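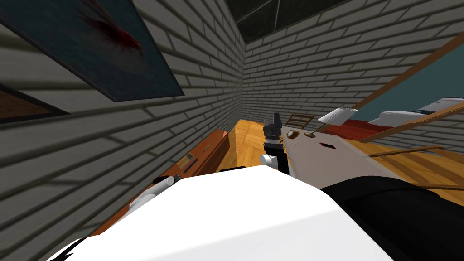
A room for the two-arm build

December 27, 2019
Posted by Prereck

I have had the week off and spent most of it on the simulator side of the build. The real machine is still in pieces on the bench at the Peltundale workshop, and the second shoulder is waiting on a bearing, so the virtual one gets the attention for now.

Up to this point I had been testing in a blank gray world with a flat floor. It was fine for checking joint limits and bad for everything else. The room I load now has brick walls, a plank floor, a long wooden cabinet down the left side and a white table with a chair behind it. I call the project Verer, and the room file is just called Kwak, after the folder it was saved in.

The view is from up on the body, looking forward. One gripper is pointing up in front of the white shell. The other arm is lying low on the left, close to the wall. I want the real head camera to sit at about this height, so this is the view I use when I work on the reach code.

Things I changed this week:

Joint limits. The left elbow was allowed to bend 20 degrees farther than the printed part can go. I copied the right side over and flipped the signs. I should have done it that way in May.

Body collision. The shell used to be one box, and the planner thought the arm was hitting it all the time. Now it is 11 smaller shapes -- still crude, but the false stops are mostly gone.

Gripper start pose. The wrist was loading turned 90 degrees from where I wanted it. The fault was in my mount file and the fix was one line.

Speed. With the room loaded, the simulation runs slower than real time on my old desktop. Turning off shadows helped. I may simplify the furniture that the arms can't reach anyway.

The part I have not solved is the side of the body next to the cabinet. When the left arm swings out from low down, the planner picks a path over the cabinet top and then gives up partway. I ran 300 random targets overnight, and nearly all of the failures were on that side. Backing the base away from the wall would hide the problem, but my hallway at home is tighter than this, so I am leaving it where it is.

Next is the table. I want the right arm to reach a point just above the tabletop and hold there without drifting. After that I will try both arms together -- slowly at first. The bearing should be here by then, and I can get back to the workshop and finish the shoulder.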